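第3章　石はどこから来たのか　――身近な岩石を読む

みなさんは、毎日いくつの石に触れているでしょうか。駅の階段、校門の柱、銀行の床。岩石の勉強というと山や海岸を思いうかべますが、町の中にもすばらしい教材があふれています！　この章では、建物に使われる石材を入り口にして、岩石のでき方を考えていきます。

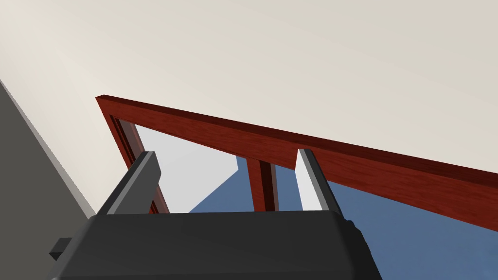 岩石は、でき方によって火成岩、堆積岩、変成岩に分けられます。マグマが冷えて固まったものが火成岩、泥や砂、生物の殻などが積もって固まったものが堆積岩です。そして、すでにある岩石が地下で熱や圧力を受け、別の岩石に生まれ変わったものを変成岩といいます。

大理石は変成岩の代表で、もとは石灰岩です。石灰岩がマグマの熱を受けると、方解石の粒が成長し、たがいにすきまなくかみ合います。ただし石材の世界では、みがくと美しい石灰岩まで広く「大理石」と呼ぶので、名前だけで判断しないように気をつけましょう。

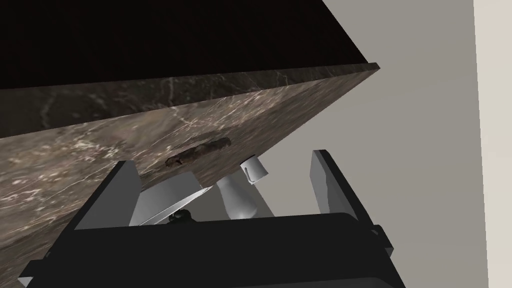
図3-1　暗い褐色の地に、白やクリーム色の脈が枝分かれして走る大理石の板

脈のでき方も、わくわくする話題です。岩石に割れ目が入ると、そこを地下水が通り、とけていた成分が結晶になって割れ目をうめていきます。2本の脈が交わっているときは、切っているほうが新しく、切られているほうが古い。指でたどるだけで、石の中の時間の順序がわかるのです。

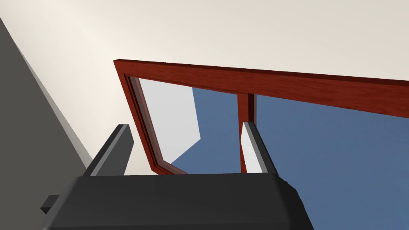
石切り場の記録も調べてみると楽しいものです。デリエの石切り場では、1586年の帳簿に切り出した板の枚数が残っています。ナンナ・ダムゴーは、この帳簿と町の教会の床を照らし合わせ、239枚の敷石の産地をつきとめました。記録と実物の両方を見る、この章で何度も使う方法です。

では、一人の観察者のノートを読んでみましょう。

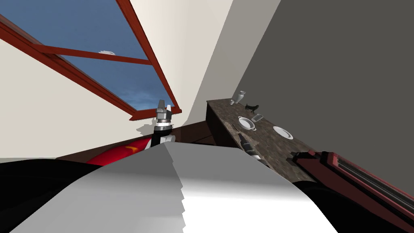
ケンデティネ、2020年9月8日

旧市庁舎の玄関で、床石を16枚スケッチした。うすい酢を落としてもよい石かどうか、先に管理事務所でたずねたところ、もちろん断られた。そこで手持ちの破片で試すと、細かい泡が出た。方解石をふくむらしい。柱のほうは粒が大きく、黒雲母が光る。こちらは花こう岩だろう。（アカシュ・ミシュラ）

ミシュラは、床と柱の石をどのような特徴で見分けたのでしょうか。次の節では、まずルーペの使い方から始めます。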